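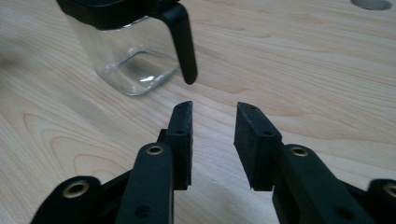

Clelwood's new release finally fixes the handle problem

If you've been grumbling about grasp planning on clear stuff as long as I have, you'll want to hear this one. Clelwood, the small open toolkit a lot of us use for turning gripper demos into robot policies, put out version 3 on Wednesday, and the big change is in how it treats things with handles. Jugs, mugs, kettles, glass pitchers, all the kitchen things that make a depth camera miserable!

I got on a call with Mansa Kwofie, who leads the perception side over at Clavholm (they maintain most of the code), and she was pretty cheerful for someone who'd been up late merging branches. The old version tried to build a full shape of the object first and plan a grasp after that. Fine for a cardboard box. With glass you'd get the table showing through the body, the shape would come out full of holes, and the planner would happily close the fingers on thin air.

Version 3 looks for the part you can grab and doesn't wait for the rest. A dark handle against pale wood is a nice strong signal, so the planner works from that and keeps a rough "stay out" zone where it thinks the glass is. "We stopped asking it to understand the whole pitcher," Kwofie told me. "It needs the handle and it needs to know what not to bump."

The training set is small, too. The team used 1000 hand-held gripper demos, and Kwofie says you can tune the model to your own kitchen with 200 more. I haven't tried that yet (my weekend is spoken for), but I did run the stock model on my desk setup and it picked out the handle on my ugly old coffee jug right away. It was less sure about a mug turned with its handle to the back, and it asked for a second view, which I liked a lot better than the old habit of guessing.

There's also a new replay viewer, and I think it's my favorite bit. You can scrub through a demo and see the finger opening, the planned path and the model's confidence all on one timeline. Before this I was lining up 2 log files by hand, like an animal.

A few gripes. The config format changed again, so your old files need converting, and the script for that chokes on custom finger shapes. The docs for the stay-out zone are one paragraph long. Kwofie says a patch and a proper guide are coming in October, along with results from a test kitchen in Bloxham.

The Gimville user group is doing an install night for anyone who wants help moving over. Bring your own config files and a charger.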